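Skamum Workshop Course, Handout 3
Building a Two-Arm Bench: Table, Grippers and First Picks

Before you start

Finish the wiring checklist from Handout 2. Both arms should home without errors, and the stop button should cut motor power from either end of the bench. If it doesn't, fix that first. The rest of this handout assumes you can stop the arms at any time.

You will need the printed finger set, hex keys, a tape measure, painter's tape, a notebook, and household objects from your own kitchen. Don't buy anything special for the objects.

1. Setting the working height

The usual mistake on a home build is mounting the arms too low. The fingers then reach the table long before the elbow joint has used its range, and the arm has to fold up on itself to lift anything. Mount the arms so that both grippers can hang well clear of the tallest object you plan to use, and check this with the fingers fitted. A bare mount will give you a false reading.

Set the park position next. In park, the grippers should be over the bench, fingers down, with enough room to slide a mug underneath by hand. Save it as pose 3 in the Itden controller, so that your files match the ones used in class.

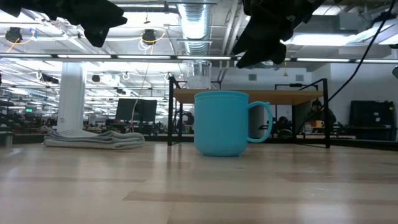

Grippers over the bench, with a mug and a folded towel on the table.

Route the cables after the park position is saved. Move each arm slowly to its far corners and watch the slack. A cable that looks fine in park can pull tight at full reach. Leave a loop at each joint and tie it on the side away from the fingers.

2. Choosing objects

Start with one rigid object and one soft one. A mug is a good rigid object for a first session. It has a handle, it stands up without help, and it survives a short drop onto wood more often than you would think. For the soft object use a towel, folded several times so that there is an edge thick enough to pinch.

Mark a start position for each object with painter's tape. Write the position number on the tape. When you run the same pick 15 times, you want the object back in the same place each time, and memory is not good enough for that.

Work in this order:

Mug, picked by the handle.
Mug, picked by the rim.
Towel, picked at the folded edge.
Towel, moved from one side of the bench to the other.
Clear container, picked by the handle.

Do not go on to the next line until you have a full set of 15 runs for the one before.

3. Closing force

The Grundedden finger kit used in this course takes a closing value from 0 to 451. These are plain motor units and do not convert to anything useful, so treat them as a dial. Start at 291 for the mug. If the mug turns in the fingers, go up in small steps. If the motor hums after the fingers have stopped moving, go down.

Thin plastic needs less. Begin at half the mug value and work up. Watch the wall of the container as the fingers close. If it bends inward, the force is too high, even if the pick works.

4. Clear objects and the wrist camera 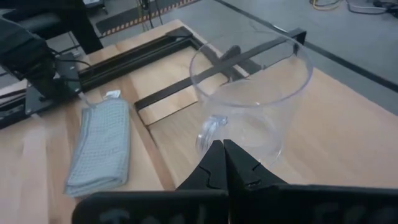 Depth readings are the weak point of most low-cost wrist cameras, and clear plastic is where you will notice it first. The sensor tends to return the distance to whatever is behind the object, and the arm then drives forward as if nothing were there. Use the color picture to line up and keep the depth reading as a rough check only. With a clear pitcher, the wood grain and the dark rails show straight through the walls, so a program that looks for a solid block of color has little to work with. The handle and the rim give you better edges. Turn the pitcher so the handle faces the gripper, bring the closed fingertips up in front of the handle, and note that pose before you open them. That is your approach pose. Repeat it with the pitcher shifted a finger's width to each side.

Lighting changes the result a great deal. Bright overhead lights put reflections on the plastic, and these move as the wrist moves. Do one set with the lights as they are and one with half of them off, and log them separately.

5. What to write down

For each run, record the object, the start position, the closing value, and whether the object was still held after the lift. Add a note if you touched anything by hand during the run. Runs with a hand correction stay in the log but are left out of the success count.

Bring the notebook and the saved pose files to the next session. We will load everyone's poses on the same bench and compare them.

Related handouts
Handout 1: Planning a Bench in a Small Room
Handout 2: Wiring and the Stop Button
Handout 4: Recording and Replaying Moves
Printing Spare Fingers for the Grundedden Kit
Þrastardóttir Notes on Cable Routing
Itden Controller: Saving and Naming Poses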